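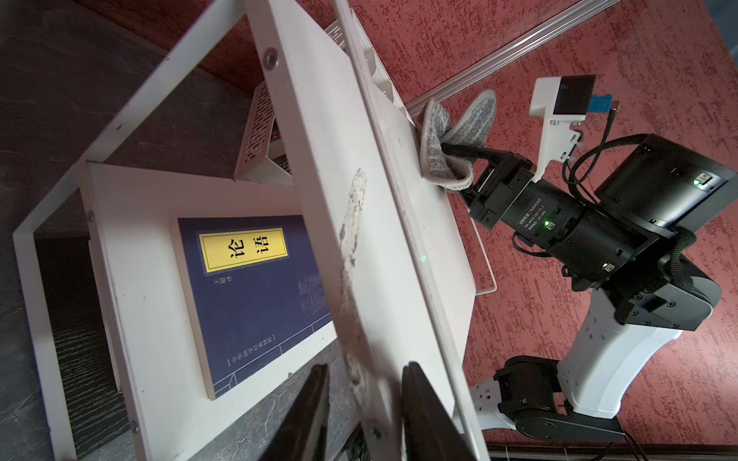
Bimanual wiping: does the idle hand's camera help or hurt?

Arms and Manipulation > Learning from demonstration

mopbucket
Right, I've been sitting on this for a bit and I'd like people to poke holes in it before I write it up for the Bråten workshop in September. We've been training a two-armed policy to wipe dirt off small furniture, starting with a white metal shelf (the Flikard, if you've got one, the little two-tier job). 142 demonstrations, all teleoperated, all by the same two people. Three views go in: one fixed camera over the workspace and one on each wrist.

The thing I want to argue about is the wrist camera on the arm that isn't doing the wiping. Everyone I've spoken to says either "throw it away, it's noise" or "keep it, more pixels". So we tried something in the middle. During training we blank the wrist view of the WORKING arm on 80% of the frames where the mitt is touching the shelf. The idle arm's view stays on all the time. The idea is that the wiping hand mostly sees mitt, and if you let the policy lean on that picture it learns to follow the mitt about and forgets there's any dirt.

It seems to work?? I've got a fair few more smears gone per run than with all three views left alone. I'm suspicious of it though, which is why I'm here.

torque_me_gently
Suspicious is good. What are you comparing with? If your baseline is "all three views, no dropout" then you haven't shown anything about the idle hand, you've shown that camera dropout helps, and we knew that. Dropout on pretty much anything helps when you've only got 142 demos.

You need the same dropout rate spread evenly over all three cameras. That's your real baseline.

mopbucket
We've got that one! Sorry, should have said. Even dropout is better than nothing and worse than ours. The gap is smaller than I'd like.

kettle_descaler
Quick one from somebody who does this for a living on much bigger surfaces. Which way round are the arms? Is it always the right one wiping or do you swap?

mopbucket
Right arm wipes in all of the demos. The left one hangs back and in some of them it steadies the shelf. I know, I know. Swapping is on the list.

kettle_descaler
Then I don't think you can say "idle hand". You can say "left hand". Your left camera might just be in a nicer place. Try a second fixed camera somewhere near where the left wrist tends to hover, and if that gets you the same numbers then your clever bit is only a camera placement result. Still useful! But a different paper.

gantry_goblin
I was going to say the same but ruder. Honest question, have you looked at what the left wrist view has in it while the right one is wiping? On our arms it's half fingers and half table.

mopbucket
It's a much better view than I'd expected. You get the fingers along one side, then the long panel with the dirt on it, and the other arm coming in with the mitt. On the runs where the shelf ends up tilted in the view you can still follow the streak nearly the whole way along. Compare that with the right wrist, where as soon as the mitt goes down there's a big grey woolly lump across everything.

torque_me_gently
OK, that's a fair argument for why it should work. It's still not evidence that it does.

Can you post the layout? I can't tell from your description how crowded it is in there, and clutter matters a lot for this. A bare box would flatter you.

mopbucket
Here you go, long reply because three of you asked for overlapping things. The box has dark red walls and a dark grey floor, arms at the front on a rail. Shelf in the middle with books on both lower levels, and we don't take them out for wiping. There's a white organiser in the back corner and the right arm has got to live alongside it. Booklets and other bits on the floor as well, because we wanted the overhead view to have something in it besides shelf. If anything I'd call it more cluttered than most of what I've seen in wiping papers.

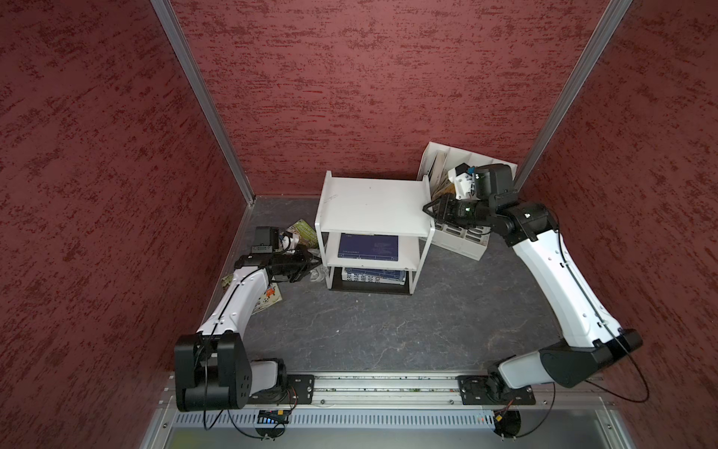 What we ran

Training code is Ternitz with the default settings, apart from the dropout. I haven't tuned anything per condition. 2 seeds for each, which I realise isn't a lot, it's what the machine would give me.

Each condition got 14 runs. Dirt goes on by hand from the same pot, on the long panel, and we score by how much of the streak is gone in a before and after photo (the Grollier way of doing it, with the threshold left where they put it).

What came out

No dropout: usually makes contact, usually wipes something, very often the wrong bit. Loads of runs where it strokes the top edge over and over and never gets down to the dirt.
Even dropout: finds the dirt more often, gives up early.
Working hand blanked: finds it, and goes back for the leftovers. That last part is what got me excited, because none of the others go back.

What I don't trust

The scoring person knew which condition was which. Yes. I'm sorry. We're redoing it blind.

gantry_goblin
Oh that's a big one. On a smear it makes such a difference what you think you're looking at. I'd bin the old scores altogether and not mix them with the blind ones.

mopbucket
Agreed, they're going. The photos are all kept so it's only the scoring that has to be done again, not the runs.

torque_me_gently
14 runs with 2 seeds. I'm going to be boring and say that I wouldn't believe a difference between your second and third conditions at all unless it was huge, and you've already told us it's smaller than you'd like. I'd believe the first against the third.

Also "goes back for the leftovers" is the interesting claim and you're not measuring it! Count the returns. Mitt lifts, mitt comes back down on a spot that's still dirty, that's one. Your score at the end can't tell a policy that looks from one that just wipes for longer.

kettle_descaler
Seconding that. And log how long it wipes for. On our line the "better" controller was very often just the one that carried on the longest, and I've been caught by it more than once.

flatpacked
Lurker here, I'm going to disagree with the room a bit. I don't think the number of runs is the problem at all. Dropping the wiping hand's view only while it's in contact is a hint in itself, isn't it? The policy sees a blank camera and learns "blank means I'm touching". At test time you don't blank it. So either the thing is coping with that mismatch nicely, or it's using the blank as a contact flag in training and you've got something odd going on when it never appears. I'd want a control where you blank the same number of frames but at random moments.

mopbucket
Hm. That's a really good point and it's kept me staring at the wall for ten minutes. The even dropout condition is random in time AND spread over the cameras, so it changes two things at once. I don't have working-hand-only at random moments.

gantry_goblin
flatpacked wins the thread, run that one first.

torque_me_gently
I'd still do the counting first. It costs nothing, you've got the recordings.

mopbucket
Can do the counting this week while the other one trains. So the list is: blind scoring, returns and wiping time from the recordings, random-moment blanking on the working hand, then kettle_descaler's extra fixed camera if I can find anywhere to bolt it. Swapping arms will have to wait, it needs a whole new set of demos and my shoulders aren't ready.

kettle_descaler
Put the fixed camera up before you do anything with the arms. And post the counts even if they're rubbish, please.

mopbucket
Will do. Might be a new thread, this title's already wrong.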